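Writing house rules for hand-held grippers
Project report, second-year robotics option, Tillwood
Submitted Aug 2, 2025

Why I picked this

Most people on my course built something. I wrote a rulebook, which got me a few funny looks, but I'd spent the spring helping on Granis, where we record people tidying up with hand-held grippers so an arm can learn from it later, and we had no written rules at all. Everyone did it their own way! My job was to come up with a set short enough to stick on a wall and then try it out on real sessions in real bedrooms.

What I started from

I read the general safety guidance the department gives out (good on pinch points and cables, thin on anything you'd do in someone's home) and the old notes from Amum, the project before ours. The Amum notes were a mess but I liked them. Somebody had written "STOP if the toy squeaks" in capitals and I still don't know why.

The rules, version 5

1. Ask before you move anything, and agree which things are off limits. Write it down, don't trust your memory.

2. Look at both grippers before each recording. Finger pads straight, screws tight, nothing wobbling in the linkage.

3. Any cutter or craft knife stays shut the whole time. Pick it up by the body. If you can't tell whether it's shut, put the gripper down and check by hand.

4. Soft toys get a gentle squeeze. Stop closing as soon as the thing is held.

5. One item per gripper, and keep the two tools from crossing over the box.

6. Put everything back where it came from. I know, I know, but my first draft left this out and I got told off.

Packing things into the box is the task I used most for testing, as it makes you swap between squashy things and hard ones.
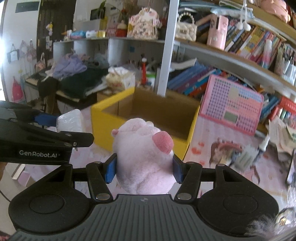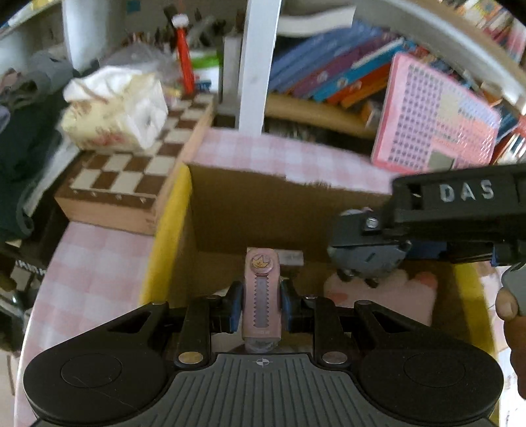

A plush pig in the first one and a pink cutter in the second, with the open cardboard box beyond the gripper both times.

How it went

I kept a tally over 290 recordings. With the old habits 15 had to be thrown away, mostly for rule 5 sort of reasons, and I haven't got a fair number for the new rules yet because I kept changing them. That's my fault and I'd plan it better next time. Rule 3 got the most arguing. Akpalu, our sister group, bans blades altogether, and I can see their point, but people do have cutters on their desks.

Still to do

Rule 4 needs a proper test for "gentle".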